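Tandedell Community Help
Motion & Planning > Two-arm setups

This site uses cookies to keep you signed in. Accept / Manage settings

Handover stalls, second arm never closes

posted by Ximena Arellano, Nov 23, 2023

Two arms on one table, Trinaneck planner, one process per arm. Left picks up the small oval thing, brings it to the middle, right comes over to take it. Then nothing. Right gripper sits there open next to the left one until the task times out at 90 seconds. No fault, no collision warning. Log just repeats "waiting for peer pose" over and over, 519 lines of it last run. 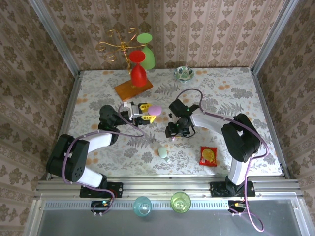 Left arm holding the pink piece, right gripper open beside it.

Picking and placing with either arm alone is fine. Same result with the pale green piece. I already raised the planning time to 2000 ms, no change. Worked in August before I updated, so maybe somthing in the config moved? Don't want to retrain the detector if I don't have to.

3 comments · 12 shares

Zorica Papadopoulos

Not the detector. "Waiting for peer pose" means the right arm's planner is asking where the left gripper is and not getting an answer it trusts. Two things to check.

First, clocks. Each process stamps its own poses. If the stamps differ by more than 40 ms the new version throws the pose away, silently. Old version used it anyway. Print both stamps side by side while the left arm is holding still. If they drift apart, start both processes from one launch file and point them at the same time source.

Second, frame names. After the update the left arm publishes in its own base frame unless you set shared_world to true. Has to be set on both sides, I missed one side and lost an evening.

If the log goes quiet after that but it still won't close, look at the approach tolerance. Grippers that close together, the planner may count the other arm's fingers as an obstacle. Allow contact between the right fingers and the held object only, and only for the last step. Don't turn off checking for the whole arm!!

Marked helpful by 7 people

Barrera

had same thing, reinstalled everything and it went away. no idea which part fixed it

Rakus

Agree on the stamps. Also record one run and play it back with the arms off, much faster then waiting for the timeout each time.

1 comment · 2 shares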